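Week 2: Gifts, debts and other people's casseroles

Reading for this unit is the Wurnura packet, 14 pages, and I can tell from your faces how many of them were read. The question is why a gift nobody asked for still has to be answered. Mauss says every gift carries an obligation. Anyone who has received a fruitcake already knew.

Bring one case from your own life to section. Birthdays are fine. Weddings are better, as people keep lists.

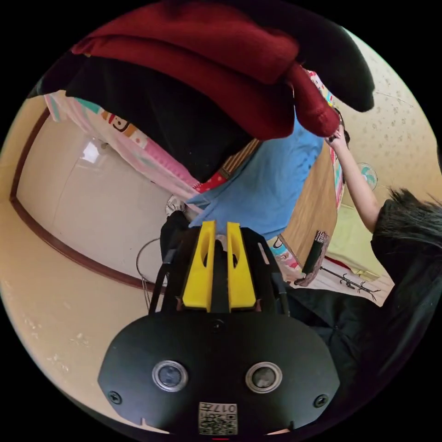

Fig. 2. Yellow fingers, black body, label at the bottom edge.

Terms to know for the quiz: generalized reciprocity (no one keeps score, officially), balanced reciprocity (everyone keeps score), negative reciprocity (see: parking at Zivodwood). Know which one fits the Bai household case and be ready to defend it in 800 words. I have read 199 of these essays and I remember the short ones fondly.

Filed under: Intro Cultural, Handouts, Exchange

2 comments | 14 shares

Related handouts
Kinship charts without tears
The Trendard market: who haggles?
How to take field notes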